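모니터 한 대에 컴퓨터 두 대, 그 사이에 놓이는 상자 이야기
Vultwood 제품 기획자 부파 차이몽콘(Buppha Chaimongkol) 인터뷰
글 홀리스 박(Hollis Park) | 9/7/25

회사 노트북과 집 컴퓨터를 책상 하나에서 같이 쓰시는 분이라면 아마 저와 비슷한 저녁을 보내실 겁니다. 일을 마치고 모니터 뒤로 손을 넣어 케이블을 뽑고, 다른 케이블을 꽂고, 키보드 수신기를 옮겨 꽂고, 그러다 마우스 수신기를 떨어뜨려서 책상 밑으로 기어 들어가는 저녁 말이지요. 저는 그 생활을 꽤 오래 했습니다. 그러다 친구 집에서 버튼 하나로 화면과 키보드가 한꺼번에 넘어가는 것을 보고 거의 소리를 지를 뻔했어요. 흔히 KVM 스위치라고 부르는 그 상자입니다. 키보드, 모니터, 마우스를 여러 컴퓨터가 나누어 쓰게 해 주는 물건이고, 생긴 것은 참 심심합니다.

이번에 만난 부파 차이몽콘 씨는 바로 그 심심한 상자를 만드는 분입니다. Vultwood에서 Grarix라는 KVM 스위치의 기획을 맡고 있고, 그 전에는 Onex에서 고객 상담 일을 했습니다. 약속 장소는 Goodall이라는 찻집이었는데, 제가 먼저 도착해서 창가 자리를 잡아 두었더니 부파 씨가 들어오자마자 콘센트가 있는 자리로 옮기자고 하시더군요. 직업병이라며 웃으시는데, 저도 실은 충전기를 들고 온 참이라 무척 반가웠습니다.

상담원이 제품을 기획하게 된 사연부터 여쭈었습니다.

"전화를 받다 보면요, 같은 말을 하루에 몇 번씩 하게 되잖아요. '케이블을 뽑으셨다가 다시 꽂아 보시겠어요?' 이 말을 정말 많이 했어요. 그런데 어느 날부터는 그 말을 하는 제가 좀 미안하더라고요. 손님은 이미 다 해 보고 전화하신 거거든요. 그래서 통화가 끝나면 공책에 적기 시작했어요. 무슨 컴퓨터를 쓰시는지, 모니터는 뭔지, 어느 구멍에 뭘 꽂으셨는지."

그 공책이 나중에는 표가 되고, 표가 커져서 3192건이 되었답니다. 그중 1824건이 스위치 자체가 아니라 케이블에 얽힌 문의였다고 해요. 저는 숫자를 듣고 조금 놀랐는데, 부파 씨는 오히려 처음 집계했을 때 생각보다 적어서 어리둥절했다고 합니다. 전화를 받는 동안에는 온종일 케이블 이야기만 하는 기분이었다고요.

"그 표를 들고 Vultwood에 면접을 보러 갔어요. 발표 자료도 따로 없이 표만 넘겨 가면서 이야기했는데, 면접 보시던 분이 중간에 자기 집 책상 이야기를 시작하셔서 면접이 상담이 되어 버렸어요. 화면이 깜빡인다고 하시길래 케이블 길이부터 여쭤봤죠. 네, 합격했어요."

그러면 케이블은 어떻게 골라야 하느냐고 물었습니다. 제가 제일 궁금했던 부분이라 질문이 좀 길어졌는데도 부파 씨는 차를 저으면서 끝까지 들어 주셨습니다.

"길이가 먼저예요. 다들 넉넉한 게 좋다고 긴 걸 사시거든요. 마음은 알죠, 저도 그랬으니까요. 그런데 스위치를 쓰면 컴퓨터에서 스위치까지 한 번, 스위치에서 모니터까지 또 한 번, 이렇게 두 구간이 돼요. 두 구간 다 긴 걸로 하시면 신호가 그만큼 먼 길을 가는 거예요. 해상도가 높고 주사율이 높을수록 그게 티가 나고요. 화면이 잠깐씩 까매지거나, 자고 일어난 컴퓨터가 모니터를 못 찾거나 하는 식으로요."

상자에 적힌 글씨도 꼼꼼히 보라고 합니다. 모양이 같은 USB-C 케이블이라도 충전만 되는 것이 있고, 자료는 오가지만 영상은 안 되는 것이 있으니까요. 노트북에서 화면이 안 나온다는 문의를 받으면 부파 씨는 우선 그 케이블이 어디서 왔는지부터 물었답니다. 휴대전화 상자에 들어 있던 것이라는 대답이 자주 돌아왔다고 하고요.

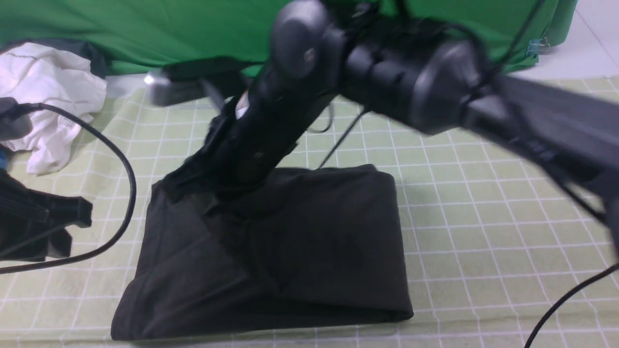
책상 위 배선은 생각보다 순서가 중요하다고 부파 씨는 말합니다. 스위치를 먼저 놓고 거기에 선을 맞추는 분이 많은데, 반대로 키보드와 모니터 자리를 정한 다음 선이 지나갈 길을 그려 보고, 스위치는 맨 나중에 그 길 위에 앉히라는 것이지요. 그러면서 권하신 것이 뜻밖에도 커팅 매트였습니다. 사진처럼 옅은 초록 바탕에 가느다란 흰 줄로 격자가 그려진 매트를 깔아 두면, 그 위를 비스듬히 지나가는 검은 케이블이 한눈에 들어오고 얼마나 돌아가는지도 가늠이 된다고요. 저처럼 짙은 색 책상을 쓰는 사람은 검은 선이 바닥에 묻혀서 어디가 꼬였는지도 모르고 지내기 쉽습니다. 집에 돌아와서 해 보니 과연, 모니터로 가는 줄 알았던 선이 프린터 쪽에서 한 바퀴를 돌고 있었어요!

이야기는 자연스럽게 Grarix로 넘어갔습니다. 개발에 3년이 걸렸다고 하셔서 저도 모르게 "버튼 하나 달린 상자에요?" 하고 되물었는데, 다행히 화를 내지는 않으셨습니다.

"다들 그러세요. 저희 어머니도 그러셨고요. 컴퓨터를 네 대까지 연결하는 걸로 처음부터 정했는데, 두 대짜리와는 사정이 많이 달라요. 어려웠던 건 전환 자체보다 그다음이에요. 화면을 다른 컴퓨터로 넘기면, 남겨진 컴퓨터는 모니터가 사라졌다고 생각해요. 그러면 열려 있던 창들을 멋대로 정리해 버리거든요. 돌아와 보면 창이 다 한쪽 구석에 작게 몰려 있고요. 그거 당해 보셨어요?"

당해 보다마다요. 저는 그게 제 컴퓨터의 성격인 줄 알았습니다.

"그래서 모니터가 계속 있는 것처럼 컴퓨터에 알려 주는 기능을 넣어요. 모니터가 자기소개를 하는 정보가 있는데, 그걸 스위치가 기억했다가 대신 말해 주는 거죠. 말로 하면 쉬운데 모니터마다 자기소개가 조금씩 달라요. 어떤 건 너무 길고 어떤 건 빠뜨리는 게 있고. 그걸 하나씩 맞춰 가다 보니 시간이 그렇게 갔어요."

키보드 쪽도 사정은 비슷했던 모양입니다. 평범한 키보드야 별 탈이 없지만, 조명이 들어오고 매크로 키가 달린 키보드는 스위치를 거치면 특수 키가 말을 안 듣는 일이 생긴다고 합니다. 스위치가 키보드를 대신 흉내 내는 방식이면 단축키로 전환할 수 있는 대신 특수 기능을 놓치기 쉽고, 신호를 그대로 흘려보내는 방식이면 기능은 살아 있는데 전환할 때 컴퓨터가 키보드를 다시 알아보느라 잠시 뜸을 들입니다. Grarix에는 두 방식에 해당하는 단자가 따로 있어서, 쓰는 사람이 골라서 꽂게 되어 있습니다.

"설명서에 그 부분을 제일 크게 썼어요. 그런데도 다들 아무 데나 꽂으세요. 저도 남의 회사 제품 쓸 때는 설명서를 안 보니까 할 말은 없지만요. 그래서 다음 판에서는 단자 옆에 키보드 그림을 새기자고 했고, 디자인하시는 분들은 지저분해진다고 하시고, 8월 내내 그 그림 하나로 회의를 했어요. 결국 아주 작게 넣기로 했는데 제 눈에는 너무 작아요."

버튼 이야기도 한참 했습니다. 본체에 달린 버튼 말고 줄로 연결하는 작은 버튼이 따로 들어 있는데, 부파 씨는 이것을 제일 아낀다고 합니다. 본체는 모니터 뒤든 책상 밑이든 안 보이는 곳에 숨겨 두고, 버튼만 손 닿는 데 붙여 두라는 뜻에서요. 누르는 느낌을 정할 때는 후보를 잔뜩 가져다 놓고 사무실 사람들이 오며 가며 눌러 보게 했다는군요. 딸깍 소리가 큰 쪽이 인기가 좋았는데, 밤에 아이를 재우고 일하는 동료가 절대 안 된다고 버텨서 조용한 쪽으로 정해졌답니다. 저는 딸깍 소리를 좋아하는 편이라 조금 아쉬웠지만, 그 동료분의 마음도 충분히 알 것 같습니다.
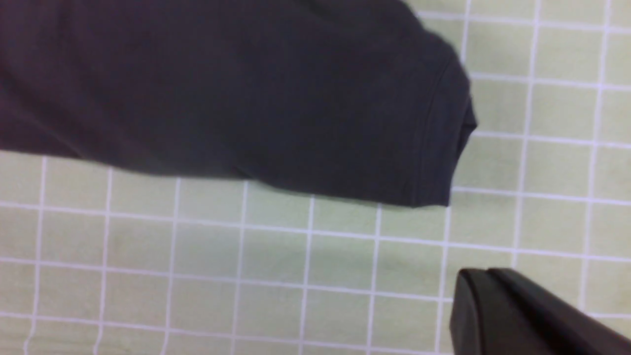
전원 어댑터에 대해서는 의견이 단호했습니다. 스위치 가운데는 컴퓨터에서 전기를 얻어 쓰는 것도 있고 어댑터를 따로 꽂는 것도 있는데, 외장 하드나 웹캠까지 물릴 생각이라면 어댑터를 꼭 쓰라는 것입니다.

"선이 하나 늘어나는 게 싫다고 어댑터를 서랍에 넣어 두시는 분들이 계세요. 상담할 때 보면 처음엔 잘되셨대요. 그러다 웹캠을 하나 달고, 외장 하드를 하나 달고, 그때부터 마우스가 뚝뚝 끊긴다고 하세요. 마우스를 새로 사신 분도 있었어요. 새 마우스도 끊기니까 그제야 전화를 주신 거죠. 서랍에 있는 어댑터 꽂아 보시라고 했더니 한참 조용하시다가, 되네요, 하시더라고요."

무선 마우스가 끊기는 이유는 하나 더 있다고 합니다. 수신기를 빠른 USB 단자 바로 옆에 꽂으면 전파가 방해를 받을 수 있어서, 짧은 연장선으로 수신기를 조금만 떼어 놓아도 나아지는 경우가 있답니다. 스위치 뒤쪽 구석, 그것도 철제 책상다리 옆에 수신기를 꽂아 두신 분이라면 한번 해 보실 만합니다. 제 이야기입니다.

그러면 누구에게나 이런 스위치가 필요한가 하고 물었더니, 부파 씨는 의외로 고개를 저었습니다.

"모니터에 이미 그 기능이 들어 있는 경우가 있어요. 입력 단자가 여럿이고 USB 단자도 달린 모니터면 메뉴를 한번 뒤져 보세요. 컴퓨터 두 대를 쓰시고 하루에 한 번 바꾸는 정도면 그걸로 충분한 분도 많아요. 저희 영업하시는 분들이 들으면 싫어하시겠지만, 안 사도 되는 분이 사시면 결국 반품으로 돌아오거든요. 반품 상자 열어 보는 것만큼 쓸쓸한 일이 없어요."

반대로 꼭 있어야 하는 사람은 하루에도 여러 번 오가는 사람, 그리고 모니터를 두 대 쓰는 사람이라고 합니다. 다만 모니터가 두 대면 스위치도 두 화면을 지원하는 것을 골라야 하고, 노트북에서 선 하나로 두 화면이 다 나오는지, 아니면 두 가닥을 따로 보내야 하는지도 미리 알아보아야 합니다. 노트북 기종에 따라 답이 다르니 가게에 갈 때는 모델명을 적어 가라는 당부도 있었습니다. "회색이고 얇은 거요" 하는 설명만으로는 상담원이 아무것도 해 드릴 수가 없다고 하면서요.

중고로 사는 것은 어떠냐고도 물어보았습니다. 제가 알뜰한 편이라서요.

"괜찮아요. 움직이는 부품이 거의 없으니까요. 다만 어댑터가 원래 것인지는 보셔야 해요. 구멍에 들어간다고 다 맞는 게 아니고 전압이 다를 수 있거든요. 그리고 단자를 손으로 살살 흔들어 보세요. 케이블을 꽂은 채로 본체를 끌고 다니신 분 물건은 단자가 헐거워요. 전용 케이블이 필요한 옛날 제품이면 그 케이블이 다 있는지도 보시고요. 본체보다 케이블 구하기가 더 힘들 때가 있어요."

차가 다 식도록 이야기를 나누다가, 마지막으로 부파 씨의 책상은 어떤지 물었습니다. 잠시 망설이다가 휴대전화를 꺼내 보여 주시는데, 모니터 뒤가 글쎄 제 책상과 별로 다르지 않더군요. 시험용 케이블이 길이별로 늘어져 있고, 스위치가 두 개 겹쳐 있고, 그 위에 머그잔이 올라가 있었습니다.

"머그잔은 올리지 마세요. 설명서에도 써 있어요. 제가 썼어요."

다음 Grarix가 언제 나오는지는 아직 말할 수 없다고 합니다. 단자 옆의 키보드 그림을 조금 더 키울 수 있을지 한 번 더 이야기해 볼 작정이라고 하시기에, 저는 큰 쪽에 한 표를 드리고 왔습니다. 헤어지기 전에 부파 씨가 제 가방에 들어 있던 케이블을 꺼내 보더니 이건 충전만 되는 거라고 일러 주셨어요. 저는 그 선으로 지난달 내내 모니터를 연결하려고 애를 썼습니다.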